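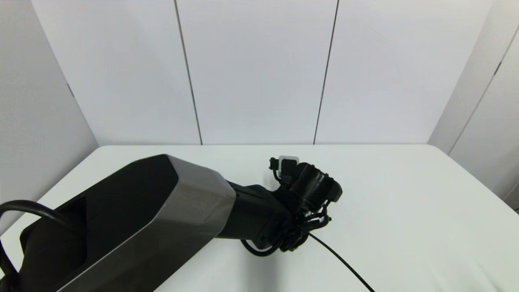

White table, white walls, January.

Filed under: Rooms, Grumbling

I have come round to white, slowly and with bad grace. Fanni wanted a white tabletop with white panels round it, and I said it would be like working inside a fridge. It is a bit. But my desk at home is brown, and last week I lost a brown envelope on it for 11 days. Gwenllian says the answer is tidying. Gwenllian has a shed.

I've ordered two tins of white paint from Mapplebeck.

© Moataz Amrani | Contact | Back to top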